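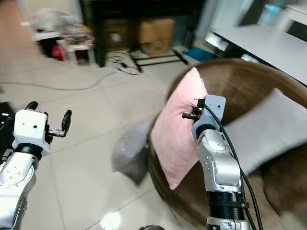
Depuis deux mois je loue chez Lallero le kit à deux bras de Flerau, et comme plusieurs lecteurs m'ont demandé mon avis, je l'écris enfin. Je précise que je ne suis pas ingénieur et que je paie la location comme tout le monde.

Le kit complet coûte 3 000 euros à l'achat, ce qui est trop pour moi. La location revient à 236 euros par mois, câbles et logiciel compris. Le montage m'a pris une soirée. Le manuel est correct, mais la partie sur le réglage des poignets est traduite de manière un peu étrange et je l'ai relue plusieurs fois.

Comme premier exercice j'ai choisi les coussins du fauteuil rond. C'est un objet mou, donc la pince doit serrer sans savoir exactement où se trouve le bord.

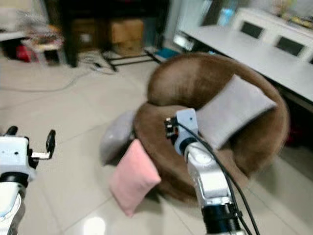 Avec le programme Kernus, il faut montrer le geste 40 fois avant de lancer l'apprentissage. C'est long, et j'ai eu mal aux épaules. Par contre, les mouvements sont doux et le bruit reste supportable, même le soir dans un appartement.

Mon reproche principal concerne les doigts de la pince. Ils sont courts, et sur un tissu épais ils glissent facilement. Flerau vend des doigts texturés de la marque Intarasuk, livrés en 6 jours chez moi. Je trouve dommage qu'ils ne soient pas dans la boîte.

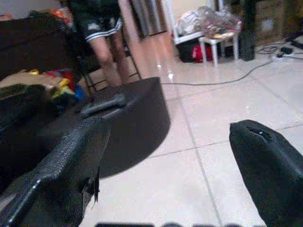

Les deux doigts de la pince, l'un texturé, vus depuis le poignet.

Je garde le kit encore un mois. Pour le linge, je n'ai pas encore d'opinion, j'écrirai un autre billet quand j'aurai essayé avec des chemises.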